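Home | Course Overview | Schedule | Handouts | Reading List | Contact

Print this page | E-mail this page

Facilities and Workplace Layout, Unit 6
Handout: Furniture and cables in a shared workroom
Prepared by Verena Reisinger

1. What this unit is for

In the previous unit we looked at offices where every person has a fixed desk. Now we go to the shared workroom, which is more difficult to plan. Different groups use it at different hours, tables are moved, chairs travel from one corner to the other, and the electricity is usually brought to the work by whoever arrives first. The plan on the wall and the room as it is used become two different rooms after a few weeks.

Please read the handout before the exercise session and bring your own floor sketch from Unit 5. We will continue on the same sheet.

2. Some words we need

Fixed item. It stands in one place because of its weight, its connection or a rule. Large machines and wall cabinets belong here.

Loose item. One person can move it without help. Most chairs, folding tables and boxes are loose items.

Path. The strip of floor that people need to walk from the door to each work place. A path is drawn on the plan even if no line is painted on the floor.

Island. A table or group of tables with open floor on all sides. An island is pleasant to work at, but it has no wall next to it, and so it has no wall outlet.

Feed. The way by which power comes to a table: from the wall, from the ceiling, from a box in the floor, or over the floor from an extension.

In the literature you may find other names for the island, for example "free bench" or "center station". In this course we say island, also in the written report.

3. Tables

A table with one central leg gives good space for the knees and is easy to clean under. Against this, it is weaker at the corners. If a person leans on a corner, the force works with a long arm against the base. For light work and for meetings of two or three persons it is a good choice. For a vise or a heavy printer I would not take it.

A folding table is often bought as a temporary solution and then stays for years. There is nothing wrong with this, but it should appear on the plan. In the survey which Hiba Najjar made for our course in July, the item most often missing from the students' plans was the folding table at the side. The students had seen it. They did not draw it, as they expected that it would be gone the next time.

The top of a table collects things. Two kinds of things should be separated in your notes:

a) things which are used at this table in the present work;
b) things which are only parked there.

A closed box at the far edge can be either one. If you do not know, write "unknown" and ask the users. Do not guess from the look of the box.

Drinks are a question of house rules. At Farstead, where some of you will do the practical weeks, closed bottles are permitted on the work tables and open cups are not. Other houses permit neither.

4. Chairs

A chair on wheels needs more floor than its own base, because the person pushes back before standing up. Draw the chair two times on the sketch, once pushed in and once pulled out. The second drawing shows you if the path is still free.

Look also at which chairs stand together. When a room has several types, it was normally furnished in more than one step, and the seat heights will not match the tables equally well. Colton Petrenko will bring the measuring sticks to the session. Please measure from the floor to the top of the seat with nobody sitting on it.

5. Power over the floor

This is the largest part of the unit and also the part with the most mistakes in last year's reports.

An extension over the floor can be accepted for a short time if it does not cross a path. If it crosses a path it must be covered or moved. The color of the cable matters too: on a dark floor a black cable is much harder to notice than a white one, and a floor that reflects the lamps makes it harder again. A spiral or coiled cable brings an extra difficulty, as it rises a little from the floor between its turns and a shoe can catch in it.

In the calculation example we used a room with 100 square meters and one island. The feed from the ceiling was priced at 741 and the floor box, including the cutting of the floor and the repair of the coating, at 2,647 (both in dollars, from the offer by Riten). The ceiling feed looks much better in price. However, it hangs in the view, and it fixes the island in one position nearly as strongly as the floor box does. Bereket Woldegiorgis asked in the lecture if one can simply put the island closer to the wall. Yes, and in many rooms this is the correct answer. It should be your first variant.

6. Floor coating

Epoxy floors are common in workrooms because they are closed and can be wiped. The weak points are scratches from chair wheels and the slippery surface if water is spilled. Please use soft wheels on a hard floor. The data sheet from Negussie, which we handed out in Unit 4, has a table of wheel types on the second page.

7. The room for the exercise

You will make the sketch from the photograph first, and only afterwards compare with your neighbor. 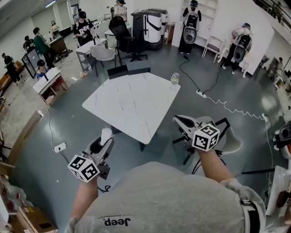 Figure 6. Workroom with square table in the middle, power strips on the floor, side table and large white machine at the back.

Work in this order:

Begin with the fixed items. The large white machine with the black top goes in first, and the cabinets on the left are indicated by a line. Then set the square table, with its base as a small circle, and decide if it is an island in the sense of section 2.

Continue with the loose items. The white folding table is one of those which are easily forgotten. The small cardboard box on the floor next to the machine also takes a place against the wall, so please draw it.

Draw the cables last, in a second color. Mark the power strips on the right side and the outlet box on the left. Where you cannot follow a cable to its end, stop your line and put a question mark. A line that is guessed will give you a wrong path later.

After this, write half a page on the following points: where you would lay the main path, which cable you would move first, and if the two dark gray boxes on the table are of kind a) or kind b), or unknown. Give one variant for the feed of the table and name its disadvantage. The main door is for you to decide. You may choose its position, but it must be written on the sketch.

8. Hand-in

One sheet per person, pencil is permitted. Isla Henare collects the sheets at the end of the session and will return them with remarks before Unit 7. Those who prefer to draw on the computer can use Zanar in the course room, but please print the result on paper in the same size as the others.

The remarks do not count for the grade. The corrected sketch, which you put in the appendix of your report, does count.

Last updated: March 5, 2018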